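Werkstattbuch, 30.03.2022

Heute war endlich der Arbeitstisch dran, den wir seit Wochen vor uns herschieben. Gilang hatte schon gestern alles in die Kisten sortiert, und ich bin dann mit dem milden Reiniger drüber, immer in langen Bahnen von hinten nach vorn. Ich mag diese Arbeit ja, man kommt dabei so schön ins Nachdenken.

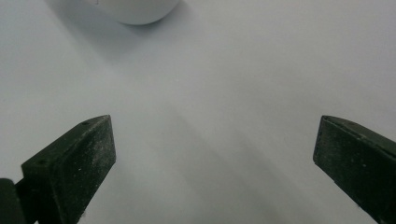 Vy meinte, wir sollten die helle Platte behalten und nicht gegen die dunkle aus Esville tauschen. Ich bin inzwischen ganz ihrer Meinung — auf dem blassen Grau findet man jede heruntergefallene Schraube wieder, und fürs Auge ist es abends auch angenehmer. Die dunkle wäre 84 cm tief gewesen, unsere hat 70, und das hat uns bisher immer gereicht.
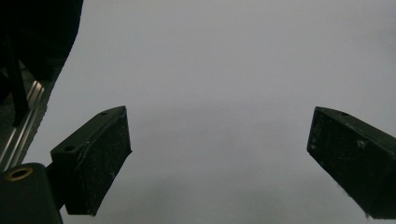 Für morgen bleibt noch das Regal. Efe bringt die Etiketten mit, und Iulian möchte bitte an den Schlüssel für den Schrank denken! Der Reiniger geht übrigens zur Neige, ich habe ihn auf die Bestellliste geschrieben, gleich unter die Lappen.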